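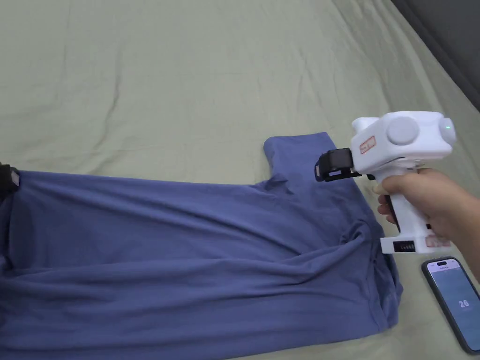 SLIDE 1 - Title. Moving house with less stuff

Notes for Iveck residents' talk, 2/19/18. 45 min slot incl. questions, so keep it moving. Water on the lectern. Check the clicker works BEFORE people sit down.

Hello, thanks for coming out. Say who I am, short version. Moved from a three-bed in Grotutside to a one-bed flat here. Two goes at it. First go a mess, second go all right. Talk is mostly about the second go.

Show of hands: who's moving this year? Who's got a garage they can't get a car into? (wait for laugh, might not come)

SLIDE 2 - The first go

Started in the loft. Mistake. Loft is full of things you've already decided not to decide about. Spent a whole weekend reading old Christmas cards. One bin bag to show for it.

Booked the van too early as well. Paid a deposit to McPhee, then the sale fell through in December. They moved the date once for free, charged for the next one. Fair enough, it was in the terms, I hadn't read the terms. Read the terms!

SLIDE 3 - Measure first

Before you sort anything go to the new place with a tape. Front door, stairs, the turn on the stairs, lift if there is one. Then the walls. Write it on paper, stick the paper on the fridge.

My sideboard: 2 cm too wide for the hall. Loved that sideboard. Better to know in advance than with two men holding it up and looking at you.

Hand out the measuring sheet here. Only 48 copies so one per household please.

SLIDE 4 - Order of rooms

Easy rooms first. Bathroom, airing cupboard, kitchen, then clothes, then books. Paper and photos last, always last.

Airing cupboard story - the towels. Keep it short this time, went on far too long at Iluvholm.

Kitchen: cook your normal meals for a fortnight, put a sticker on whatever you used. No sticker, look at it hard. The fish kettle went. Haven't missed it, haven't cooked a whole salmon since either, or before come to think of it.

SLIDE 5 - Clothes

This is the bit people ask about. Everything out on the bed, one kind at a time. Tops, then trousers, then coats. NOT the whole wardrobe at once or you'll be sleeping on the sofa.

Pick it up, both hands. Would you put it on tomorrow? Yes, keep. Needs mending, small pile, mend it that week or it goes. Does not fit, goes. Don't try things on after tea, you get tired and keep everything.

Gifts are hard. Somebody gave you it, they won't check. Nobody has ever checked my wardrobe.

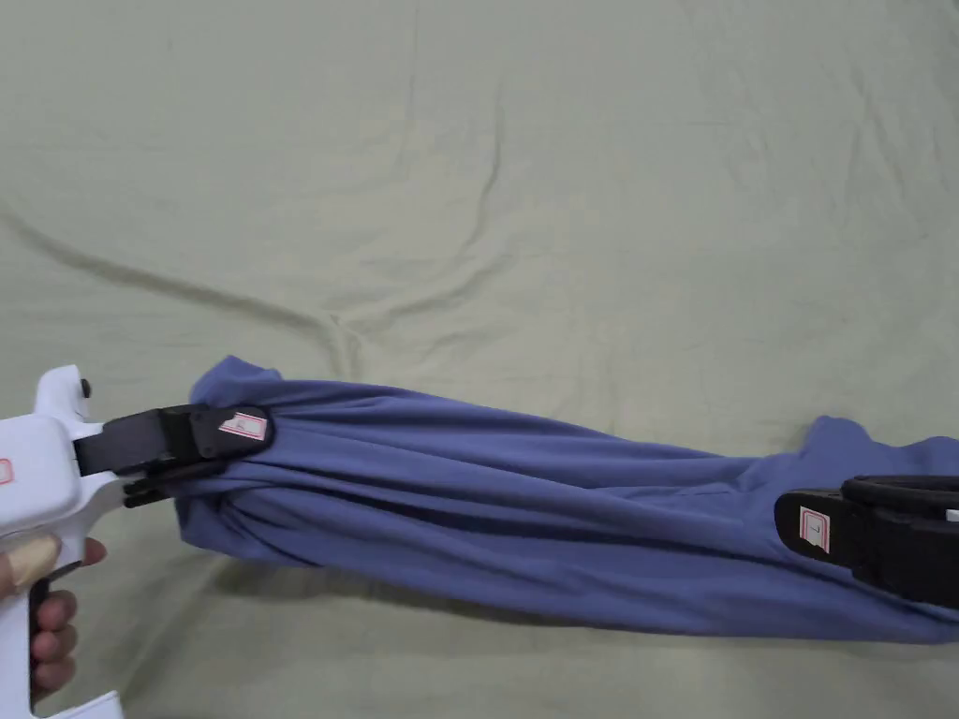 Slide 5: blue garment, bed as the sorting table

Pause here. Ask if anyone does it differently. Somebody at Iluvholm used the ironing board becuase of her back, very sensible, mention that.

SLIDE 6 - Where it all goes

Charity shop: ring first. Some won't take electricals, some won't take big furniture. Ask if they collect. Clean things only.

Tip: check if you need to book a slot, and whether they let vans in. Ours didn't let the van in. Round the houses with a full load in the rain.

Selling: fine for a few good pieces. Made £329 in all, most of that was the dining table. The rest was a lot of messages from people who never turned up. Set yourself a date and anything unsold goes to charity.

Family: ask them once, give a deadline. "I'd like it but not yet" means your new flat is now their storage.

SLIDE 7 - Packing

Small boxes for books. Everyone says it, everyone ignores it, I ignored it and the bottom went on the stairs.

Room name on the SIDE of the box not the top. You can't read the top when they're stacked.

First night box: kettle, mugs, loo roll, bedding, phone charger, screwdriver for the bed. Medicines go in your handbag. Box goes in the car with you, not in the van.

SLIDE 8 - What I got wrong

Got rid of the stepladder. Bought a stepladder.
Kept 4 lamps, flat has nowhere to plug them.
Didn't redirect the post until the week after, so lost a water bill somewhere and got a snotty letter.
Should of photographed the meters. Photograph the meters, both houses.

Be honest that it's sad in places. Don't rush this bit. Emptied the back bedroom and had to go and sit in the car for a while. Fine after. Leave a gap, then next slide.

SLIDE 9 - Questions

Likely ones: how long did it take (five months second time, evenings mostly). Would I do storage (no, paid for a year first time round and forgot what was in there). What about pianos. Don't know about pianos.

Spare sheets on the table by the door. Tea after, need the room clear by nine so stack chairs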